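Why Do We See Colors?

Look at a ripe orange. It looks orange, of course! But the color is not only in the fruit. To see it you need three helpers: light, the fruit and your eyes.

Light is a mix

The light from the sun looks white, but it is a mix of many colors. You can see them when the sun shines through rain and makes a rainbow. Red is on the outer side of the bow, violet is on the inner side, and the others stand between them.

Things send light back

When light falls on a thing, the thing keeps one part of the light and sends the other part back. We say that it absorbs some light and reflects the rest. A green leaf reflects mostly green light. A white sheet of paper reflects nearly all the light, and a black one keeps nearly all of it. This is why a black T-shirt becomes so warm in the sun.

Your eyes do the rest

At the back of each eye there are very small cells which feel the light. One kind is called rods. They work well when it is quite dark, but they can not tell colors. The other kind is called cones, and they need more light. Most people have three kinds of cones. Your brain compares the messages from them and then you see yellow, pink or brown.

Some people have cones that work in a different way. For them red and green can look nearly the same. This is called color blindness, but most of these people still see many colors.

Try it at home

In October, when it gets dark early, we tried this in our children's club in Ratstead. Take 10 pencils of different colors and mix them. Make the room almost dark and wait 2 minutes. Now try to put all the red ones together, then turn on the lamp. Did you find them? In our club many children took brown ones or purple ones – and one girl was very sure that her green pencil was red!

New words: absorb, reflect, rods, cones.

Plulside Children's Pages, 5 January 2018 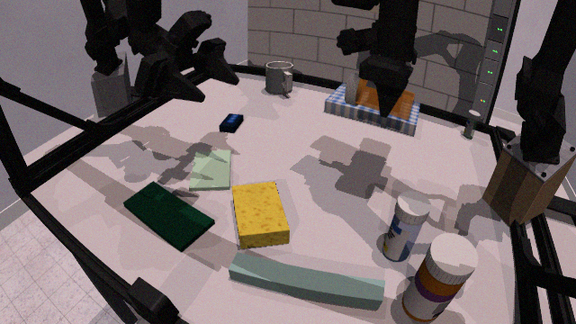
Find the orange color on the blue and white squares.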